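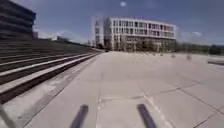

Fumitz has finally opened a parts counter on our side of Pearce, and I am way too excited about it. If you run a kitchen, you know what it's like to lose a fryer thermostat in the middle of lunch and hear that the part ships from two states over. The new counter carries gaskets, heating elements, door hinges and thermostats for most of the reach-ins and fryers people have around here, plus a whole wall of Zalivier steam table parts. I like to picture the ground outside a place like this while I'm hauling a dead compressor across it, and big pale slabs laid smooth, with a long white building at the far end, would suit my hand truck just fine — the gravel lot at the old Skororthorpe warehouse ate two of my wheels last August.

Leidy Cuadros runs the counter, and she was nice enough to talk to me between phone calls. She told me they opened with 1000 parts on the shelf and want to be at 2000 by August. Anything they don't stock comes over from Skororthorpe on the evening truck (order before noon, she says, or you're on the next one). There's a 60 day return window on unopened parts. Electrical stuff is final sale once the bag's been cut, so please check your model number first! I've got a drawer at home full of igniters that says I should take my own advice.

Prices looked fair to me. I picked up a door gasket for my old two-door cooler and a pair of oven knobs, and I paid less than I did online last time, before shipping. They don't do repairs at the counter, but Leidy keeps a list of local techs taped up by the register and she'll copy it for you.

You can pay by card or open a house account — bring your resale certificate if you want the tax taken off.

Posted Apr 1, 2021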